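4.3. Fallos de agarre con objetos planos sobre superficies blandas

La tarea de recogida de libros fue la que más interrupciones acumuló en toda la campaña. De los 1707 episodios ejecutados en el simulador Galtus, 814 terminaron antes de tiempo, casi siempre en el intervalo que va del cierre de los dedos a la separación completa del libro respecto de la sábana. El registro de fuerzas muestra un pico vertical en ese tramo, seguido de una parada por límite de par en la articulación 2.

En un primer momento atribuimos las paradas al planificador. Zamudio repitió los episodios fallidos con trayectorias fijadas a mano y el pico apareció igualmente, por lo que se descartó esa causa.

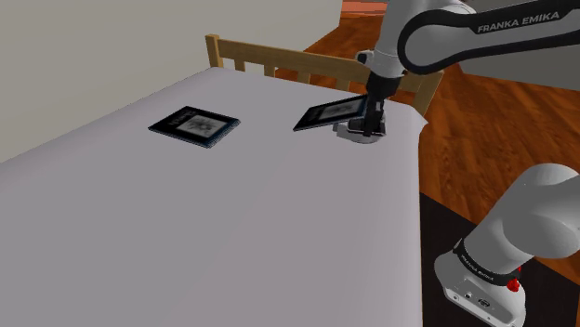 Figura 8. Recogida de un libro sobre la cama en simulación, con brazo Franka Emika y pinza de dedos paralelos. El libro sujeto está inclinado; un segundo libro descansa plano sobre la sábana.

El origen estaba en el modelo de contacto. La cama se define como un cuerpo rígido con una capa de penetración admisible, y los dedos, al bajar para alcanzar el canto del libro, entraban en esa capa. Mientras la pinza permanecía abierta el error no tenía efecto visible. Al cerrarse, el solucionador intentaba resolver a la vez el contacto entre dedo y libro y el contacto entre dedo y colchón, y devolvía una fuerza de separación muy superior a la que admite el controlador. En los episodios sin parada, el libro solía girar entre los dedos y caer de nuevo sobre la cama.

Se probaron dos correcciones. La primera, elevar la altura mínima de los dedos, eliminó las paradas, pero dejó fuera de alcance los libros más delgados. La segunda, propuesta por Ismail, reduce la rigidez del contacto con la cama durante el cierre y la restablece al iniciar la elevación. Es la que se mantiene en el resto del trabajo. Los episodios anteriores al cambio se conservan en el conjunto Hoani con una etiqueta propia y no se emplean en el entrenamiento descrito en la sección 5.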